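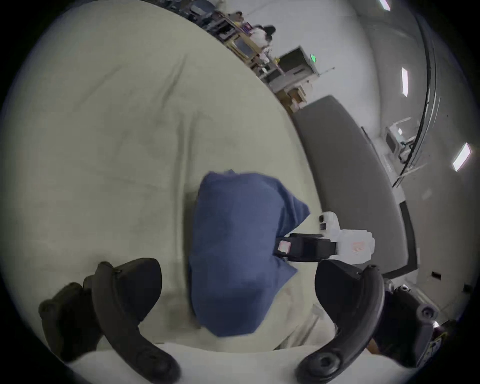

Blue cloth on cream fabric

Free shipping threshold: raise it or drop it?

Posted by Elmarie Mnguni, February 16, 2018

I run a small online store selling table linens and dish towels. Orders over $30 ship free and everything else pays a flat rate. My carrier put its prices up, and a lot of orders now land just over $30, so I lose money on them. Last month I had 198 orders and most were in that range. Should I raise the threshold, or get rid of free shipping and lower the item prices? I don't want to scare off repeat buyers.

Karabo Swanepoel
Work out your average order value first. Set the threshold a bit above it, so people have a reason to add one more item. If your average is $34, try $40 or $45. Don't go to $75, they won't stretch that far. Leave it alone for a full month before you judge it, and write down the number of abandoned carts before and after.

Also check your package weights. I was paying for the next weight bracket on every towel set on account of the box. I moved to poly mailers and saved more than I did by changing the threshold.

For repeat buyers, email them a code that keeps the old $30 limit until the end of April. Most stores let you limit a code to a customer group.

Mandla Botha
just build it into the price. everybody does

Ariel Mercado
I tried what Mandla says. It worked on the expensive items and badly on the cheap ones. A $12 towel marked up to cover postage looks overpriced next to other shops, and a customer who buys four of them pays for shipping four times. I went back to a threshold and kept the cheap items at their old price. Put the new amount in the cart as well as on the shipping page. I missed that and got complaints.

Related posts
Flat rate or calculated shipping for light items
Who pays for return postage?
Moving a product list from Zanness to Wunevden
Discount codes not applying at checkout

We use cookies to keep you signed in. By using this site you accept our cookie policy.

Contact | Terms | Back to top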